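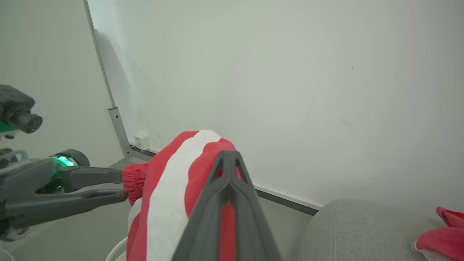

Can a red jacket with white panels be folded while it is still slightly damp?
Only with a barrier between the red and the white. Any clean undyed cotton will do, and it has to come out again once the jacket is dry, or the fold line sets with the cotton's weave pressed into it.

Sep 22, 2019
Workshop notes, knits bench. Lot 2608, red/white team jackets, returned by Ukirville for wash and refold.

Carried over from the last entry: the care labels in this lot are washed out and can't be read, so we are treating everything as polyester knit with an unknown red. Fabric weight from the swatch Drahomíra cut out of the scrapped one is 203 g per square meter. That is lighter than I had guessed from the feel. The slightly fuzzy face makes it seem heavier.

Transfer test on the red. Damp white cotton, pressed between two glass plates with a 500 g weight, overnight.
Body fabric, outside face: no visible transfer.
Body fabric, inside face: faint pink, even over the whole contact area.
Cuff rib: pink, clearly darker than the body.
Collar: not tested, no scrap left.

The cuff result is the one that matters. The rib takes up more water and gives it back slowly. Takumi weighed a detached cuff after the spin and again at intervals on the rack, and it was still above its dry weight when the body panel had gone flat on the curve. So a jacket that feels dry across the back can be folded with wet cuffs lying straight on the white. I think this accounts for most of the pink smudges in the last return, which were all at sleeve height. Zdislava thinks some of them came in on the jackets. We have no intake photos from that return so it stays open.

Drying. The rack with the slats gives 80 minutes for the body at room temperature with the fan on low. Cuffs need longer, no figure yet. Pulling the cuff open over a cardboard tube helps a lot but leaves a ring if the tube is too wide. Use the narrow tubes from the Bonis rolls, not the gray ones.

Do not squeeze the cuffs in a towel. I tried it on two and the ribs came up twisted, and one of them stayed that way after steaming.

Folding. The old sheet (Eduard's) has the sleeves crossed over the back. That puts cuff on white both sides. Revised sequence:

1. Zip closed, front face down, collar away from you.
2. Smooth the body from the center out. Stop at the side seams, do not stretch the hem.
3. Sleeves straight down along the sides, not across. Turn each cuff back on itself once so the rib touches only rib.
4. Fold the sides in to the width of the board. The stripe should lie flat with no crease along its edge.
5. Hem up to the collar in one fold, board out, turn over.

Step 4 is where it goes wrong. The white and the red are joined with a seam that has less give than either fabric, and if the fold lands a little to one side of it the stripe puckers. Landing exactly on the seam is worse, it makes a hard ridge that shows through the next layer. A thumb's width to the red side works. I did a short run this way and the edges stayed clean after a night under the pile weight.
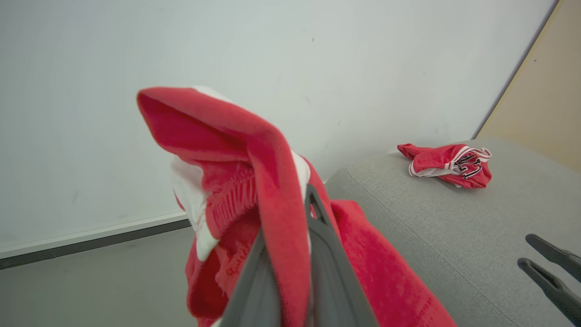
Lifting is the other problem. Picked up by one point anywhere in the body, the knit slides over itself and you get a heap with no readable edge. Collar and one cuff is the best pair of holding points we have found so far, then let it hang until the second sleeve drops clear, then lay down. Two shoulders also works but only if the zipper is already closed. Open, the fronts swing inward and the lining side ends up on top about half the time.

Shoulder seams: Radomír asked if holding there will pull the stitching over many cycles. Checked three jackets under the loupe at the points where the thread crosses the white. No broken loops. One had a skipped stitch that looks original. Will look again in June at the same ones, marked with a blue thread inside the left pocket.

Steam. Low setting, tip kept moving, from the inside face only. The fuzz flattens if the tip touches the outside and it does not brush back. There is a shiny patch on the sample jacket from my first attempt. It is hanging behind the door for reference, please don't put it back in the lot.

Lint: the white picks up red fiber from the table felt. I swapped the felt for the gray vinyl and wiped it down between pieces. Slower, and the jackets slide more when you smooth them, but the rolling afterward is cut to almost nothing.

Open points
– Cuff drying time, with and without the narrow tube. Takumi has the scale.
– Collar transfer test. Need another scrap, Drahomíra to ask Ukirville if there is a reject they don't want back.
– Repeat the inside-face transfer after a second wash. If the pink is down, it is loose dye and a prewash would deal with it.
– Eduard's sheet is still taped up over the bench. Replace with the five steps once Zdislava has tried them on the small sizes, where the sleeves may come out longer than the folded body.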